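Week 6: Writing the breaking crime story when you know almost nothing

Reading due before Thursday's lab: the Merrick packet (both versions, with the editor's marks) and chapter 4 of the course reader. Bring a pen. Laptops stay shut for the first half, as they did last week, and as several of you pretended not to hear.

## Where we left off

Attribution. Who says so, and how do they know? If your sentence can't answer both, it is gossip with a dateline.

## The Merrick warehouse fire

Two stories on the same event, filed 79 minutes apart by the same reporter, Saskia Hinds, for the Plovcombe desk.

Version one opened like this:

> An arsonist set fire to a storage warehouse in Merrick overnight, leaving 288 units destroyed and one man in custody.

Find the problems before reading on. I'll wait.

1. "An arsonist." No one had been charged. The fire marshal had said the cause was "under review." The word convicts somebody, and the only somebody in the sentence is the man in custody.
2. "Destroyed." The building had 288 units. How many burned was anyone's guess at that hour, and the desk guessed all of them.
3. "In custody." He had been detained for an outstanding traffic matter after walking up to ask about his unit. He gets mentioned in the same breath as the arsonist anyway, poor man.

Version two:

> Fire tore through a storage warehouse in Merrick overnight, and investigators have not said what caused it, fire officials said Tuesday.

Duller? Yes. It also never needed a correction, whereas version one needed a long one, written by Cameron Gilchrist at 4 a.m. in a mood you can detect in the prose.

## Words that do damage

- **Suspect.** A person police have named or described as one. If the police are looking for whoever did it, that's "the robber" or "the attacker." You can't say "the suspect robbed the store" about someone who is still a stranger to everybody.
- **Allegedly.** Not a magic cloak. "He allegedly stole the truck" leaves open who alleges it. Write "police said he stole the truck" or, better, "he is charged with stealing the truck," if he is.
- **Arrested for.** Sounds like guilt. "Arrested on a charge of" is clumsier and safer.
- **Confessed.** Leave it alone. Say what the police say he told them.
- **Senseless.** Every statement contains it. Quote it if you must; never use it yourself.

## Witnesses

Muammer Tokgöz covered courts for years and his rule for witnesses is worth stealing: ask where they were standing first, what they saw second, and how they feel last. Most reporters run this backward and come home with feelings.

Check the distance. One witness in the packet "saw everything" from a parking lot 444 feet away, at night, behind a fence. She may well have. Your reader deserves the distance and the fence.

Children, victims of sexual assault and relatives who haven't been told: stop and call the desk. Pilar Sepúlveda will speak on this in week 8, and she does not enjoy the phrase "but it was already on social media."

## Lab exercise

I'll hand out the dispatcher's log from the Protside jewelry store robbery. In pairs, write a 100-word brief using only what's attributable. Then swap with another pair and underline every fact with no source. Vaughan Hapeta will play the police spokesman and has promised to be as unhelpful as the real thing.

Grading: accuracy counts for half, attribution for most of the rest. Style gets the crumbs.

If you miss the lab, the make-up is in September, with next year's class. Plan accordingly.
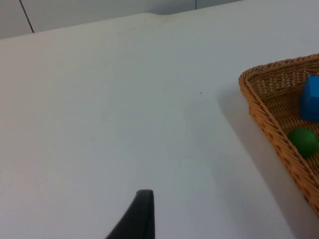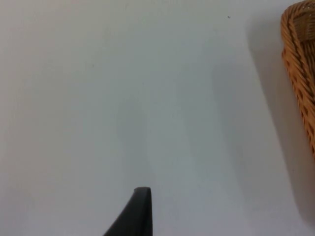
*Pale tabletop, two views; the wicker basket is in both.*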